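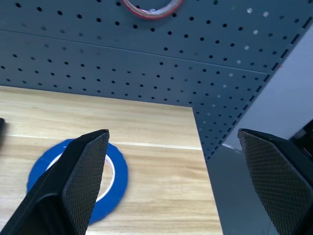
20/03/2023
Dye bench, Hundico cotton, second round

Opened the jar Yaneth left on the windowsill. The avocado pits have been soaking in it since she got back from the Ospina market and the liquid is a good strong brownish red. Everyone who walks past says how lovely it looks. I have said it before and will write it down again: the color in the jar tells you very little about the color on the cloth. We had a beautiful jar in January and got band-aid beige.

What I'm trying to settle is whether the soy milk pretreatment does anything for lightfastness, or only makes the first color deeper and so makes everyone feel good. Rosalie is convinced it helps. Her evidence is one tea towel that has hung in her kitchen for years. I asked which window it hangs by and it hangs on the oven door. So it has had no light to speak of, and I don't see how it counts.

Setup: 8 strips of the Hundico plain weave, all torn from one length, all scoured together with soda ash on Friday. Half got soy (two thin coats, dried between), half got nothing. No alum on any of them this time. Last round we had alum on some and soy on others and a few with both, and then Efraín and I spent a whole afternoon arguing about what had caused what. I can't read anything out of that round and I don't think he can either, though he has already told the Gredell people it was "promising."

Dye bath: one pot, all strips in together, kept under a simmer. The lid thermometer reads 6 degrees higher than the glass one. I went with the glass one. Stirred when I remembered. Left to cool in the pot overnight, so no final color till tomorrow.

Wet impressions, for what they're worth: the soy strips look darker and a bit blotchy near the torn edges, where the second coat pooled. The plain ones are even and paler. If I had to sell one of them today it would be the pale one.

Notes on the recipe itself. The sheet Aníbal printed out says to let the soy coating "cure" for a week before dyeing. I can't find where the week comes from. Every site that says it seems to have copied another site that says it. Edmund's old workshop binder says three days, then on a later page says a month, in the same handwriting. I gave ours a week because the sheet said so, and I'd like somebody to try a single day against a week before we put that number in the handout for the April class. We shouldn't be teaching people to wait for something we haven't checked.

Same complaint about the iron. The binder says "a pinch" of ferrous sulfate to sadden the color. Whose pinch? If we do the iron dip on Wednesday I want it weighed and written here.

Light test plan: half of each strip under foil, half bare, all taped to one board in the south window for 56 days. Rosalie wanted to look after 13 and call it. I don't mind looking. I do mind calling it, with the sun as low and gray as it has been. The board stays up and please don't move it to make room for the seedlings again.

Also putting one strip of the commercial Coro pink on the board, so there is something up there that isn't ours. I expect it to do better than all of them. Efraín says that isn't a fair comparison. Maybe so, but it's the one customers will make.

To do:
- rinse and dry flat, in the shade
- label with laundry pen, pencil washed off last time
- ask Yaneth whether those pits were fresh or frozen, she has told me both
- weigh dry strips before they go on the board
- find the foil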